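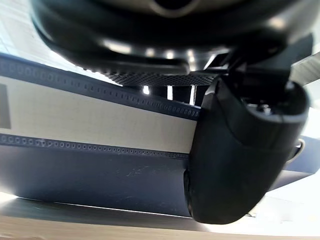
A navy box with a cream label band.

Print | E-mail | 13 shares | 4 comments

Cabinet filing is the keeping of office papers in boxes and folders inside a low cupboard with doors. Supporters call it a system. The evidence for that is thin.

Its best-known form, the Larkeck method, was set out by Marion Niven in a 22-page booklet. She claimed that one shelf could serve an office of 100 people. No test of the claim has been published, and Evander Guthrie, a critic, called it "a cupboard with a theory."

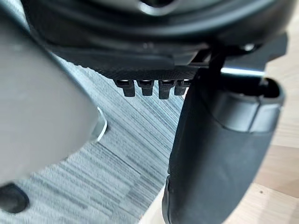
Labels are the usual weak point. A blank band or an empty pocket leaves the user guessing, and color coding fails when every folder is blue.
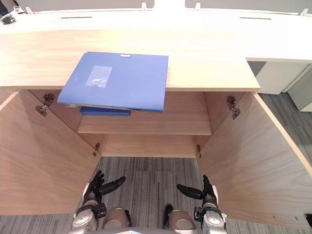
Folders stored flat may stick out past a shelf or counter. Niven advised standing them upright, advice that few offices seem to follow.

Related articles
Box file
Label pocket
Cup hinge
Skorkico shelving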